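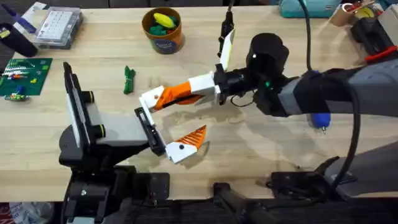 Open Day at the Arkdale Workshop

March 24, 2023

The Arkdale workshop opened its doors to the public this month, and I attended the afternoon session on behalf of our reading circle on technology and work. The program was arranged by Akach, which runs the robotics floor, together with Peleo, which provides the training courses held upstairs. A total of 118 visitors registered for the afternoon. We were received in the entrance hall and divided into groups before being taken through to the benches.

The demonstration concerned work with two arms at a single table. The operators explained that the two arms are fitted with different tools. The one on the right has a gripper with two printed fingers in orange and white, which open wide. The one on the left has a flat plate and a narrow black bar. According to the operators, the fingers are printed on site and replaced whenever the ribbed sections begin to wear. I had not understood before that such parts are treated as ordinary supplies, in the same way as sandpaper or drill bits.

The task shown to our group was the handling of small, soft objects. A green bundle, much like a coiled cord tied together, lay on the table between the tools. Objects of this kind are considered difficult, as they change shape when pressed and seldom lie the same way twice. The operators reported that they had recorded 237 attempts at the exercise between November and the open day, and that 132 of these had met their standard. They did not present the figure as a success, and several visitors expressed their appreciation for the plain answer.

Questions were taken for the rest of the session. One visitor asked whether the arms could be taught a new task in a single day. The reply was that a simple task could be taught in that time, but that checking it properly would take far longer. Another asked about safety. Visitors had been required to remain behind a painted line throughout, and the emergency stop was shown to each group at the start.

The second part of the visit took place in the Rangel room, where Peleo described its evening course. The course runs for 65 hours and is open to adults with no earlier training in the field. Applicants are asked to submit a short letter and to attend one interview. I found the printed handout rather brief on the matter of fees – the staff promised to send a fuller version by mail.

The seating in the Rangel room was not sufficient for the full group, and part of the talk was difficult to hear from the back. I have passed both remarks on to the organizers. A second open day is planned for November, and registration will be handled through the front desk at Arkdale.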